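Inside the Flevgate Folk Dance Week

The hall at Flevgate has a sprung maple floor laid over two layers of battens, and it is the floor that decides how the folk dance week is run. A dance done in soft shoes can share the hall with a seated band. A clogging set cannot, as the impact travels through the joists and into the microphone stands. The program is therefore built in blocks, hard shoe in the morning and soft shoe after the midday break, with the stands moved to a separate riser for the first block.

Melahat Aksoy has directed the program for 6 years. She trained as a percussionist and came to dance through accompaniment, and her planning sheets still look like scores. Each session is entered by meter first, then tempo, then the name of the dance. Teachers receive the sheet in April and are asked to return it with their own tempo markings, a request that in her experience is met by half of them.

"A dance in seven at a slow tempo is a different lesson from the same dance at performance speed," Aksoy says. "If I don't know which one is being taught, I can't put the right musicians in the room."

The week draws dancers from three towns, Flevgate, Dornen and Prerirdale, and each has its own habits. The Dornen groups dance in closed circles and take their cue from a leader at the right-hand end of an opening phrase. Prerirdale dancers work in open lines and expect the drum to call the changes. Mixed sessions used to stall at the first transition. The present method is to teach the figure twice, once under each system, before the live band comes in.

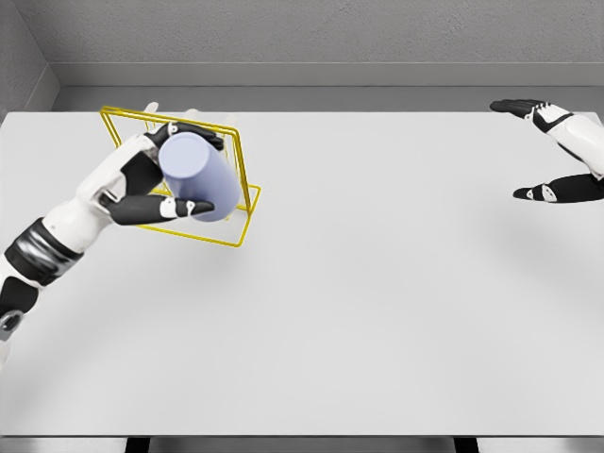 A simulated robot hand holding a tilted lavender cylinder over a white tabletop.

Live music accounts for most of the budget. The house band, Farah, plays with fiddle, clarinet, frame drum and a bass that doubles as the reference for tuning. Its repertoire list runs to 472 tunes, of which 410 have been matched to a specific dance. The remainder are listening pieces, used while the floor is being cleared or during the late supper. Farah plays without printed music in the hall, but keeps a binder of opening bars backstage for guest players.

Amplification is kept low. Two speakers stand at the short ends of the room, angled down toward the dancers, and a third faces the band. Aksoy prefers this to a single large system at the front – dancers on the far side of a circle otherwise hear the beat late and drift behind it. The sound level is set with the hall full, on the first evening, and is then left alone.

The opening session on July 1, 2025 will be a plain walking dance in four, chosen for its short figure and its steady tempo. It lasts 15 minutes. Newcomers join at the left-hand end of the line and can leave it at any point without breaking the pattern. Partner dances begin the following morning, after the teachers have seen who has registered and at what level.

Registration is by session, and a dancer may attend the evening program without taking a class. Hard shoes must be checked at the side door for exposed nails. Rosin is not allowed on the maple floor. A small practice room behind the stage has a concrete base with a vinyl covering and stays open until the band has packed up.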